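Wiko Towel Trials: comparing two grippers on soft cloth

README, May release
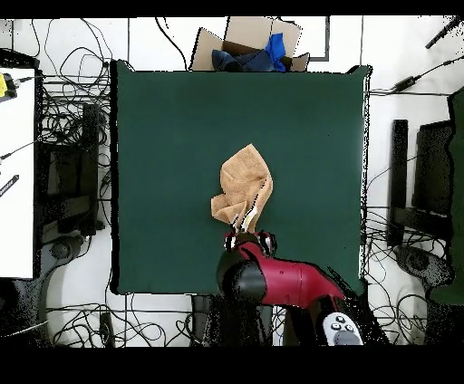 Tan terry towel in the two-finger gripper, overhead view, green work cloth.

Welcome! This set grew out of a simple question: how much does the gripper matter when the thing you want to pick up has no fixed shape? Quite a lot, and we had a great time finding out.

What's inside

152 episodes of one arm picking up, dragging and folding towels and cloths. We ran 2 sets of fingers, the stock pair and a softer pair from Drateck, with the same arm, controller and overhead camera for both. Operators drove the arm by hand, and we kept the misses along with the good grabs.

Folders

episodes/ one folder per run, with video and joint readings
grippers/ finger drawings and the open and close limits we used
labels/ grasp result, number of tries, operator notes
splits/ 4 text files, one for each towel type

What we noticed

Terry cloth is lovely to work with. The loops give the fingers something to bite on, and even a sloppy approach often ends in a decent pinch. Smooth cloth is much harder! The Drateck fingers did better there, but they close more slowly and tend to take two layers when you only wanted the top one. The stock pair is great on a thick edge.

Known issues

Gripper force is logged as a raw value from 0 to 1,000 and has not been converted to newtons. Video and joint clocks drift a little on long runs, so use sync.py from the Codance tools before training.

Contact

Tamer Nassar looks after the set. Send him your results with other fingers, we'd love to add them to the table in grippers/.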